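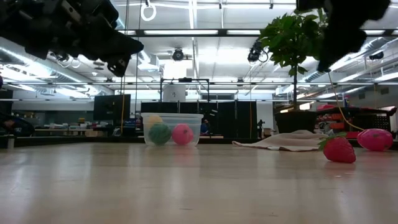
Right, I promised a few of you a proper comparison of the two gripper setups we've been trying, so pour yourself a tea because this will run on a bit. We've had the Jerivetti fingers on for most of November, and before that it was the Gesley ones, and I've gone back and forth on them more than I'd like to admit. The test I keep coming back to is the soft and round stuff, so a toy strawberry lying on its side, a pink egg with little dots on it, and the balls in their clear tub, which are a surprisingly good way to find out what a gripper is made of!

The Gesley fingers were lovely on anything out in the open. Quick to close, very gentle, and the controller settings made sense to me on the first afternoon (rare, in my experience). But they're wide at the tip, and going down into a tub they kept bumping the rim before they got near a ball.

Jerivetti's are slimmer and the joints let you come in at an angle, so the tub is much less of a worry. I ran 54 tries at balls in the tub with each set. The Gesley missed 9 and the Jerivetti missed 3, and I was really rather pleased with that.

The strawberry is another matter. The leafy cap catches on the Jerivetti fingertip and the whole thing swivels round, and I've lost many happy hours to it. Coming in from the round end helps a lot.

Cameras next. I'm still fond of the overhead view for planning, but see-through plastic gives it a hard time, and I've been leaning on a Brokari close to the fingers for the last little bit of the approach. Cable routing for that one is a faff, I'll warn you now.

I'm leaving the Jerivetti set on for the time being and will have another go with the crumpled cloth, where so far neither has covered itself in glory. If you've got either of them picking up fabric nicely, do tell me what closing speed you're using!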